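Projektbericht Robotikpraktikum: Baozi greifen mit zwei Armen
Gruppe: Fabian Sutter, Damian Mayrhofer. Betreuung: Ingeborg Brunner

Eigentlich wollten wir ja Schrauben sortieren. Aber dann meinte Frau Brunner, dass das jede zweite Gruppe macht, und so sind wir beim Essen gelandet (mein Vorschlag, ich stehe dazu!). Unsere Frage war: Welche Fingereinstellung und welche Kamera braucht man, damit ein Zweifingergreifer ein weiches Hefebrötchen vom Teller in einen Dampfgarer legt und wieder zurück, ohne es zu zerdrücken?

Verglichen haben wir zwei Regler. Der eine heißt Perkeo und fährt die Finger stur auf eine feste Öffnungsweite. Der andere heißt Vernau und schaut auf den Motorstrom: Sobald der ansteigt, bleiben die Finger stehen. Dazu kamen zwei Blickwinkel, einmal die Kopfkamera und einmal die kleine Kamera am Handgelenk.
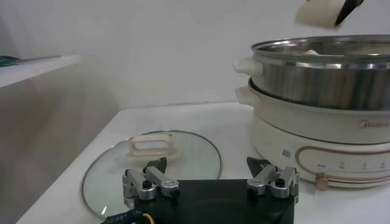 Mit der Handgelenkkamera hatte ich mir das viel einfacher vorgestellt. Man ist zwar schön nah dran, aber die eigenen Finger stehen dauernd im Weg, und alles, was glänzt, macht der Erkennung Ärger. Der Glasdeckel war am schlimmsten! Damian hat einen ganzen Donnerstag damit verbracht, die Schwellwerte so hinzubiegen, dass der Deckelrand nicht mehr als Teller durchgeht. Am Ende haben wir für die grobe Position nur noch die Kopfkamera genommen und die Handkamera erst auf den letzten Zentimetern zugeschaltet.

Gegriffen wird bei uns immer von oben oder leicht schräg. Der rechte Arm macht die Arbeit mit den Brötchen, der linke ist für den Deckel zuständig.

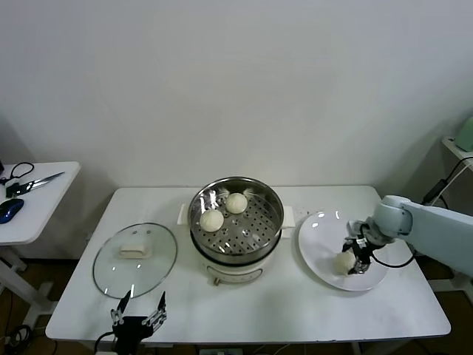

Abb. 2: Zwei Brötchen im Einsatz, eines auf dem Teller beim rechten Greifer.

Insgesamt sind 857 Greifversuche zusammengekommen, verteilt auf beide Regler. Vernau lag bei 95 Prozent Erfolg, Perkeo deutlich darunter, vor allem bei den kleineren Brötchen, die einfach durchgerutscht sind. Bei den großen gab es dafür Dellen. Als Erfolg zählte nur, was ohne sichtbaren Abdruck am Ziel lag, da waren wir streng (Fabian noch strenger als ich).
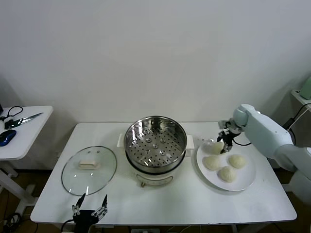

Schwierig blieb es, wenn mehrere Brötchen dicht beieinander lagen. Dann schiebt der äußere Finger gern den Nachbarn weg, und die gespeicherte Position stimmt nicht mehr. Wir lassen deshalb nach jedem Griff neu erkennen. Das kostet 3 Sekunden pro Durchgang, aber damit konnten wir leben.

Das Ablegen haben wir anfangs total unterschätzt. Das Brötchen klebt gern an einer Fingerspitze, und wenn man beide Finger gleichzeitig aufreißt, landet es irgendwo am Rand. Jetzt öffnen wir langsam, warten kurz und fahren erst dann senkrecht hoch.
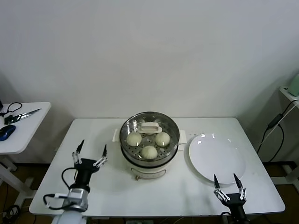
Für die Auswertung fahren beide Arme nach vorne aus dem Blickfeld des Garers, damit die Kopfkamera freie Sicht auf den Einsatz hat. Diese Parkposition haben wir 5 Mal geändert, bis sie für alle Abläufe gepasst hat.

Offen ist noch der Test mit weicheren Fingerspitzen, die Meinrad Moser uns aus der Werkstatt versprochen hat. Der Code liegt im Gruppenordner unter „Kekex“, die Messwerte liegen als Tabelle daneben. Wer damit weitermachen will, sollte zuerst die Kalibrierung der rechten Hand neu laufen lassen.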